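Fengying Lei fits out shared workrooms for Brilley, and most of her week goes to the surfaces people share. We met on 23/04/2023, a Sunday, when the building was quiet.

Her rule for a common table is one open container and nothing else left out overnight. "A drawer hides the problem," she said. "With wire sides you can see what is in there from across the room."

She specifies a pale wood top with rounded corners and a grommet hole near the far edge. The hole goes off center so that a basket can stand in the middle. Carpet is her choice under every table. It takes tape well, and she marks floor positions with it before any furniture is moved in.

The basket should have a solid bottom. Small metal parts, lids and discs drop through a mesh base or catch in it. "Flat round things are the worst," Lei said. "They lie against the wood and you need a fingernail to lift them. Put them in the basket first, then do the rest."

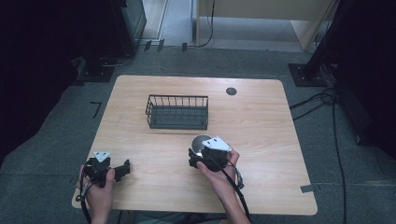
Pimard, reached later by phone, disagreed on the single basket and said that two smaller ones cut sorting time at the end of the day. Lei has tried that. In January she ran two baskets per table for 3 weeks at the Birkis site. "People filled one and ignored the other," she said. She went back to one.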